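Progress report to the Prothero Fund
Grant: Ploluvero, public information films and local satire
Period covered: first half of the grant, to June 2025
Prepared by: Aled Howells, Navero

## Where we are

The grant pays for a study of how people in the county respond to official campaign films, and to the spoofs that are made of them. The work has three parts: a collection of films, a set of viewing sessions, and a short guide for councils and local groups that commission this kind of thing. The collection is nearly finished. The viewing sessions are a little over half done. The guide exists as an outline and two draft chapters.

We are behind on the guide and slightly ahead on the collection. Spending is in line with the budget apart from one item, which is explained under Money.

## The collection

We set out to gather 135 short films, official and unofficial, that deal with life in the county: recycling, bus changes, the hospital move, voter registration, the harbour plan and so on. We now have all but 9 of them. The missing ones are mostly older council films that were taken down when the website was replaced. The council's press office has been helpful and has found several on an old drive, but the sound is missing from two of these and we may have to leave them out.

Each film has an entry giving who made it, when it first appeared, how long it runs, who paid for it (where this is known) and whether it was answered by a parody. The last of these took longer than we had planned. Some parodies copy the original almost shot for shot and are easy to match. Others borrow only a piece of music or a slogan, and we had to agree a rule for them. The rule is that a film counts as a parody if a viewer who has seen the original would recognise it without being told. Two of us check each one separately and then compare notes.

Permission remains the slow part. The makers of unofficial films often use a false name, and some do not want to be found. Where we can't reach the maker we keep the entry but don't show the film at sessions. This has cost us two of the better-known harbour spoofs, and people at the sessions do ask for them.

## The viewing sessions

Sessions last 90 minutes. People watch an official film, talk about it, then watch the parody and talk again. In half of the sessions the order is reversed. We ask everyone to fill in a short form before the discussion starts, so that the louder people in the room don't settle the matter for the rest.

Findings at this stage are early and should not be quoted outside the Fund.

- People remember the slogan better after seeing the parody, including when they dislike the parody.
- Those who see the parody first tend to laugh at the official film in places where it was not meant to be funny. The bus film suffers most from this.
- Trust in the council does not move much in either direction. What does move is the opinion people have of whoever paid for the film. Several asked what it had cost, and were cross when we could not say.
- Older viewers were more patient with the slow, musical kind of official film than we had expected. Younger viewers were less patient with the spoofs than we had expected, and said some of them went on too long.

The hospital film has produced the strongest reactions. It follows a family through a day and ends on a long silence before the logo comes up. In one town this was taken as sincere and in the next as a trick. We think the difference has to do with which town keeps its ward, and we will be writing this up with some care.

The two sessions planned for the north of the county were put back. The hall was double-booked for the first, and the second fell during the school concert. Both now have new dates and the same hall.

## The guide

The guide was due in full draft by now. What we have is the chapter on tone and the chapter on answering criticism. The chapter on costs has not been started, as we are still waiting for figures from two of the councils. Polley, who are doing the layout, have been told and have moved our slot back without charge.

Readers of the tone chapter liked the worked examples and disliked the introduction, which they found preachy. It has been cut by half. One reader wanted us to say plainly that a council should never reply to a parody. We don't have the evidence for that. In two of the cases we looked at, a short and good-humoured reply seems to have done no harm, and in another a long statement from the leader's office kept the spoof going for a further fortnight.

We have also dropped the word "audience" from most of the guide. Council staff who read it took it to mean people who had chosen to watch, and most people who see these films have not chosen to.

## Money

Travel is under budget because of the postponed sessions and will catch up. Hall hire is as planned. The overspend is on subtitles. We had allowed for subtitling the official films only, on the grounds that most parodies are short and some have few words. This was a mistake. Several people at the first session could not follow the songs, and we have subtitled everything since. We propose to cover the difference from the printing line, which is likely to be under because more groups have asked for the guide as a file.

We are not asking for any further money.

## Staffing

There are 3 of us on the project and this has not changed. The research post was filled later than planned, which accounts for part of the delay to the guide. Checking and matching are now shared out evenly, and the entries are going in at a steady rate.
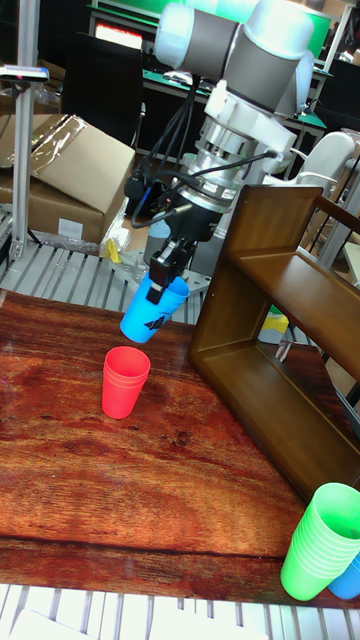
## Problems and risks

1. **The election.** If a by-election is called in the harbour ward, the council will stop taking part in anything to do with campaign films until it is over. We would move those sessions to the end and carry on elsewhere.
2. **Complaints.** We have had one, from a viewer who felt that showing a parody amounted to agreeing with it. We replied in writing and offered a telephone call, which was not taken up. The welcome sheet now says that the project takes no side on any of the campaigns.
3. **Films disappearing.** Unofficial films are often deleted without notice. We now save the details of a new one on the day we hear of it, and ask for permission afterwards.
4. **The cost figures.** If the two councils do not send them by the end of the summer, the costs chapter will be written from the figures we already hold and will say so.

## Next period

- Finish the collection, or agree with the Fund which films to leave out.
- Hold the remaining viewing sessions, starting with the two in the north.
- Send the full draft of the guide to readers, and then to Polley.
- Write up the hospital film as a separate short paper.

We would welcome a view from the Fund on the hospital paper before we begin. It can be published under the Ploluvero name or kept as an internal note, and the second would be quicker. We would also like to know whether the Fund's logo should appear on the guide when it goes out as a file, as the grant letter mentions only the printed version.

Aled Howells
Navero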